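# Chapter 6: The Smallest Room

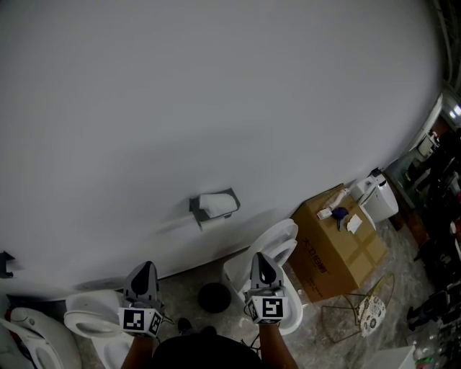
**How high should a toilet paper holder go on the wall?**

Set the center of the roll 26 inches above the finished floor, and 8 to 12 inches in front of the front edge of the bowl. That puts it within easy reach of someone sitting down, and the measurement hardly changes from house to house.

Welcome to the chapter I have been looking forward to since page 1! Kitchens get the magazine covers, and living rooms get the big windows, but the toilet room is where a fitter's eye really shows. Every distance in it is short. A mistake of an inch that would vanish in a hallway will be felt by somebody's knee or elbow every single morning.

You already know how to read a floor plan and find a stud (Chapter 4), and you have run a supply line to a shut-off valve (Chapter 5). Now we put those skills to work around one fixture and the few things that keep it company: the wall behind it, the floor under it, and the paper holder within arm's reach.

## What you will learn

By the end of the chapter you should be able to

- measure a rough-in and choose a toilet to match it
- check side and front clearances before anything is bolted down
- level a bowl on an uneven floor and seat it properly
- mount a metal paper holder on drywall or tile so that it stays put
- write a short handover note for the person who will use the room

## Words to know

**Rough-in.** The distance from the finished wall to the center of the floor drain. In American houses it is most often 12 inches, with 10 and 14 turning up in older buildings. Baseboard doesn't count, so measure to the wall itself.

**Closet flange.** The ring that joins the toilet to the drainpipe and holds the bolts. It should sit on top of the finished floor.

**Rim.** The upper edge of the bowl. With the seat and lid raised you can lay a short level across it, once side to side and once front to back.

**Two-piece toilet.** A separate tank and bowl, bolted together on site. Easier on your back than a one-piece, believe me.

## A job in Valtport

My first teacher in the trade, Umesh Jaiswal, had me fit out a block of rental apartments in Valtport, 126 toilet rooms in all, with the same bowl and the same holder in every one. I thought I would be bored by the second floor. I wasn't! The walls wandered. The floors dipped toward the hall in one wing and toward the street in the other. Umesh carried a strip of pine with the holder height and the side clearance penciled on it - he called it his story stick - and he was faster with that strip than I was with a tape and a notebook.

You will make your own stick in Workshop 6.1. Keep it. Mine still hangs by the van door.

## Before you begin

Read the local plumbing code for your area. Most codes in the United States ask for at least 15 inches from the center of the bowl to any side wall, and the clear space required in front is commonly 21 or 24 inches. Where a code and this book disagree, follow the code.

Then go and sit in the smallest bathroom you have access to, lid down, with a tape measure. Reach for the paper. Is your arm bent comfortably or are you twisting at the waist? Stand up and see how close the door comes. Write down 2 things you would move and how far you would move them, and bring the page to class, where we'll start Section 6.1 with your sketches up on the board.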